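Grout lines and heat loss in the Dellham flat

The bathroom wall at Dellham was retiled in December. I logged its surface temperature every 15 minutes until I had 1,128 readings. 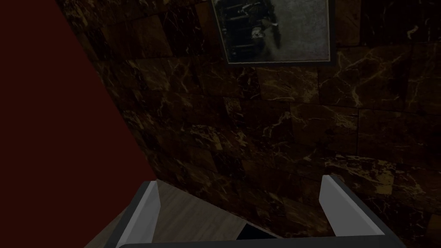
Kayode Usman
Building services engineer

The sensor was a Mevley contact probe, taped at mid-height – no paste, as it stains the grout. 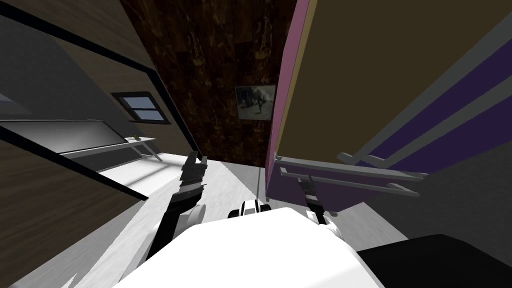
Readings taken with the extractor fan running were dropped, 79 in all. The rest follow outdoor temperature with a lag of roughly two hours.

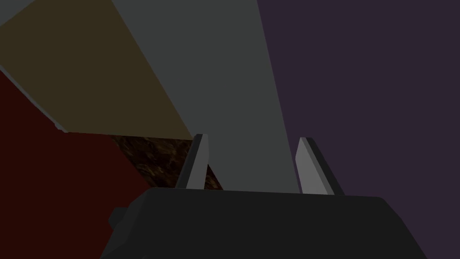
Last changed: August 24, 2020

The Andthorpe data will go up once I have fixed the time stamps.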